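How to paint an exposed metal deck ceiling (and still be able to turn your head afterward)

Somewhere along the line, builders stopped putting ceilings in and started calling the underside of the roof a feature. If you rent a workshop, a studio or one of the units at Adstead, you probably have this feature. It is ribbed, it holds dust like a bookshelf, and sooner or later you will decide it should be white.

What you need

Dryfall paint, flat white. I used Vondska, which was on sale.
An airless sprayer, rented. Mac Suibhne has them by the day or the weekend. Take the weekend.
A rolling scaffold, also rented. People do this off a stepladder. They do it once.
Plastic sheeting, more than you think, and then the amount you bought when you went back to the store.
Masking tape, a stiff broom, a shop vacuum with a long hose, degreaser, a 3-inch angled brush, goggles, a respirator that fits your face, and a hat you dislike.

Step 1. Empty the room

Everything goes out. If it can't go out, it goes in the middle under plastic. You will be tempted to leave one shelf where it is. I left one shelf where it was, and it is a white shelf now.

Step 2. Turn off the power and cover the lights

Kill the lighting circuit at the panel and check that it's dead before you touch a fixture. Take the tubes out and stand them somewhere you won't back into. Bag each fixture and tape the bag tight at the top edge, where mist gets in. Set up work lights on the floor.

While you're up there, decide what stays unpainted. Sprinkler heads are never painted, and neither are smoke detectors or anything with a label an inspector might want to read. Pipes and conduit are up to you and your landlord. Ask first, in writing.

Step 3. Clean

Sweep along the ribs, never across. Vacuum the tops of the beam flanges, where you'll find several years of sediment and possibly a tennis ball. Degrease anything that feels tacky, rinse it and let it dry overnight. Rust gets a wire brush and a spot of metal primer. If the old paint is coming away in flakes and you don't know how old it is, get it tested for lead before you scrape any of it.

Step 4. Cut in

Brush the edge where the deck meets the walls and behind any pipe that runs tight to the steel. It's slow, and your neck will bring it up later.

Step 5. Spray

Stir the paint, strain it, and try the gun on cardboard until the fan is even. Then work one bay at a time between beams:

First pass with the ribs.
Second pass from the opposite direction, to catch the sides the first one missed.
Beams last, undersides and both faces.

Plan on 2 coats. A smooth ceiling needs less paint than a ribbed one of the same floor area, so buy almost 50 percent extra and return the sealed cans. Follow the recoat time on the label, whatever your schedule says.
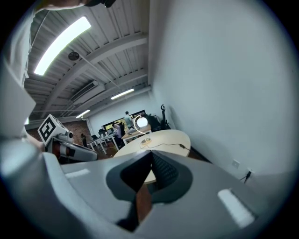 Page last changed: January

White deck with white beams is the look to aim for. Once the steel and the ribs are the same color they stop arguing, and fluorescent fixtures have something pale to bounce off. Paint the deck and leave the beams dark and you'll have stripes, which some people pay for.

Step 6. Unmask and put the lights back

Pull the bags while the paint is dry but still fresh, folding them inward. The powder on top of them is dead dryfall, and it would like to go down your collar. Sweep the floor before you wet it. Wipe out each fixture, refit the tubes, and restore the power.

Now look up for missed spots. There will be one, directly over where the scaffold stood, and the scaffold went back to the rental counter this morning. A brush on a pole will reach it.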